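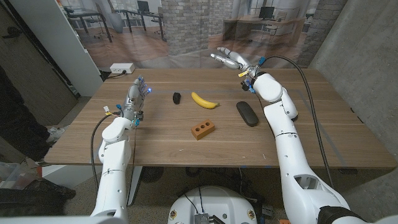 What belongs on a desk?
Whatever you reach for most days, and a table with enough bare wood left over to push it around on.

That answer comes from the designer behind Zustason, a two-room studio that plans desks and work tables for small offices, and it took almost no time to get. The rest of our talk ran through an entire pot of coffee, and I loved every minute of it.

We started with wood. She likes a light brown top with a grain you can follow with a finger, and she gets very animated about it. "White desks make me squint," she said. "With wood you put down a mouse, a glasses case, a piece of fruit, and each one looks like it has a place. I could look at a banana on a wooden table all morning!"

Her clients are mostly small firms moving out of spare bedrooms. The newest is Plundelari, a translation office that moved in November and ordered its tables before it had signed for the internet. She spent a whole day there watching how people worked - where the coffee went, which hand pulled the keyboard closer, what got shoved aside when the phone rang.

"People apologize for their stuff," she told me. "They clear everything away before I come, and then I can't learn a thing. Leave it out! I want to see the brick."

The brick? Yes, a real one. She is a great fan of bricks with holes through them, and keeps one on her own desk full of pencils. It cost her nothing, she said, and it has outlasted four pen cups.
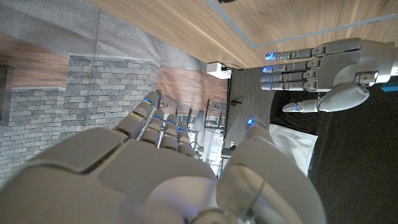
She has the same affection for edges. A thin trim line set into a wooden top is her favorite detail in any piece of furniture, and she talked about it for so long that our coffee went cold. "Your wrist knows where the table stops," she said. "I also think it's just pretty. I don't need a better reason than that."

The trim on her own tables comes from Öztürkmen, a family metal shop she has worked with from the beginning. Her first order was for 148 strips, far more than she had tables for, and she used the last of them only this year.

I asked about power, the part of my own desk I like least. She laughed and drew me a sketch on a napkin. Her rule is to put the power strip at the far edge, on the side of your weaker hand, with the cord going straight down off the back. She has tried boxes, trays and little fabric sleeves, and she always comes back to a plain strip she can see. 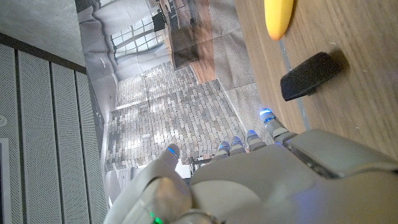 A wooden top with a narrow gray strip along it.

Price came up too. The Jiltik, her smallest table, sells for $400 without drawers, and the long version with a cable slot is $1,198. She is open about where the money goes: mostly into the top, then the legs, then the hours of sanding. She still does the final sanding herself, with the radio on loud.

"I'm happy when a table comes back to me scratched," she said. "Then I know somebody has been peeling oranges on it."

Next she wants to try a round one, for two people facing each other, and she already has the boards stacked against the wall. I asked if I could come back to see it. She said yes, as long as I bring the coffee.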